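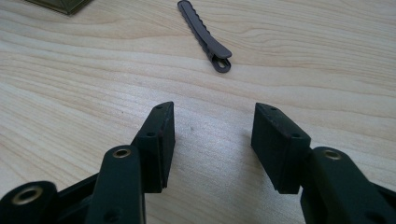 Session 2 - Sorting and memory
Notes by Ieva Grigaitė, Hamow evening course

Right, last time we got as far as short-term memory and then I ran out of clock, so I'm picking up in the middle. You'll remember the shopping list I read out at the end (sorry to whoever got stuck on "nutmeg"). I gave you 10 words and most of you lost the middle ones. That's the serial position effect, and you'll meet it again in the July reading.

What I want to look at now is grouping. If I give you the same words already sorted - fruit together, tools together - you'll hold on to more of them, and you'll tend to say them back in their groups too. Psychologists call that clustering. It even happens when the list is jumbled, as people quietly sort it in their heads while they listen!

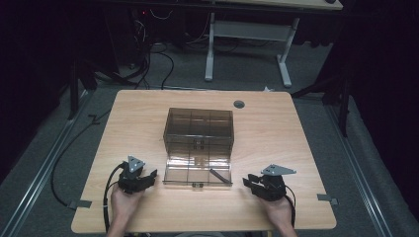 Two things to watch for. Groups only help if they mean something to you, so my categories might be useless for your list. And a group that gets too big stops working, so you end up splitting it again.

Thodoris asked whether this is the same as chunking. Close, but chunking is making one item out of several (799 as a single number, say, and not three digits), while clustering leaves the items separate and ties them together.

For next time: write your own list, try it on someone at home in both orders, and bring the scores. Handout 2 has the blank grid. Spare copies are with Ona at the desk.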